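Wakel Forum » Scripture and Study » Old Testament » Jacob's Pillar and the Later Ban on Standing Stones

Thread opened July 23, 2025

Evonar wrote:

Members of the study group have asked that the question raised at our last meeting be placed before the wider forum. In Genesis 28, Jacob takes the stone that had been under his head, sets it up as a pillar, pours oil on it and names the place Bethel. The text offers no word of blame. In Deuteronomy 16:22, Israel is told not to set up a pillar, which the Lord hates. The Hebrew term, massebah, is the same in both places.

My own position is that the law addresses a practice that had changed its meaning. By the time Israel entered the land, a raised stone would have been read by its neighbors as a mark of Canaanite worship. Jacob's stone was a witness to a promise. I would welcome correction from those who have studied the matter at greater length.
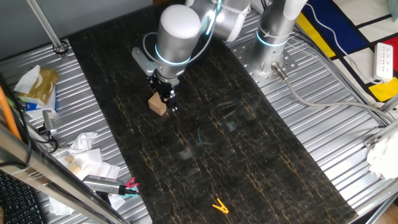 Reply 1: On the dating of the two texts

Lozano wrote:

I thank Evonar for a clear opening statement, but I cannot agree with it in full. The argument assumes that the difference lies with the neighbors. Exodus 24:4 makes this hard to hold. Moses himself builds an altar with twelve pillars at the foot of Sinai, and this takes place after the giving of the Ten Commandments. If the form of the stone had already been spoiled by pagan use, one would expect Moses to avoid it.

A more natural reading is that Deuteronomy is concerned with the place of worship. The verse before it forbids planting a sacred tree beside the altar of the Lord. Taken together, the two verses protect the altar from additions – they need not condemn every memorial stone in the land. Joshua sets up a great stone at Shechem in Joshua 24, and he is not rebuked for it.

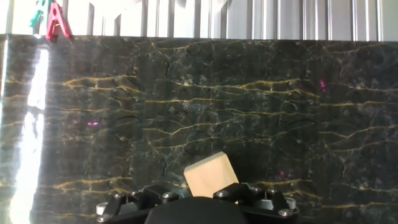
Nenero wrote:

The reading offered by Lozano leaves Leviticus 26:1 to one side. That verse forbids the people to set up a pillar in their land, and it names no altar. It would seem that the ban is wider than Deuteronomy alone suggests. The stone at Shechem is also called simply a stone, and the word massebah does not appear there. I would ask that we keep the terms apart.

Lozano wrote:

The point about Joshua 24 is accepted, and I withdraw that example. On Leviticus I would note that the verse continues with the words "to bow down to it," at least as regards the carved stone. Whether that phrase governs the whole list is a fair subject for debate. My view is that it does.

There is also Isaiah 19:19, where a pillar to the Lord is to stand at the border of Egypt. The prophet presents this as a sign of blessing. A total ban would make the passage very difficult to explain. 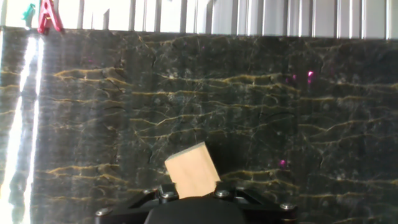 It should be added that Hosea 3:4 lists the pillar among the things Israel will live without for many days. The list includes king, prince and sacrifice, and readers have long disagreed on whether the prophet approves of all of them. I do not rest my case on that verse.

Evonar wrote:

Both replies have been helpful. I remain of the opinion that the meaning of the act had shifted, although I concede that Exodus 24 requires a better answer than I have given. Those twelve pillars stand for the twelve tribes, and the text says so directly. Perhaps the stated purpose is what sets them apart.

Members who wish to read further may consult the study paper posted in the forum library in 2021. Its opening section is copied below for convenience.

From the library: Stones of Witness in Genesis 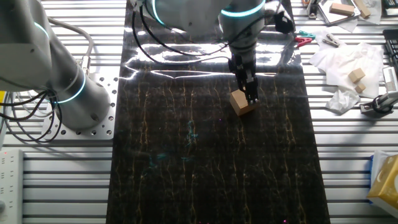
Reading time: 2 minutes

Genesis speaks of pillars on more than one occasion. At Bethel, Jacob marks the place of his dream. In chapter 31, a pillar and a heap of stones stand between Jacob and Laban, and neither man is to pass them with intent to harm the other. In chapter 35, Jacob returns to Bethel and raises a pillar again, then sets one over the grave of Rachel.

Nenero wrote:

I have read the paper and consider it sound on Genesis 31. It is less careful on chapter 35, where it treats the drink offering at Bethel as a minor detail. An offering poured on a stone is an act of worship, and a grave marker is something else. The two should not be placed under one heading.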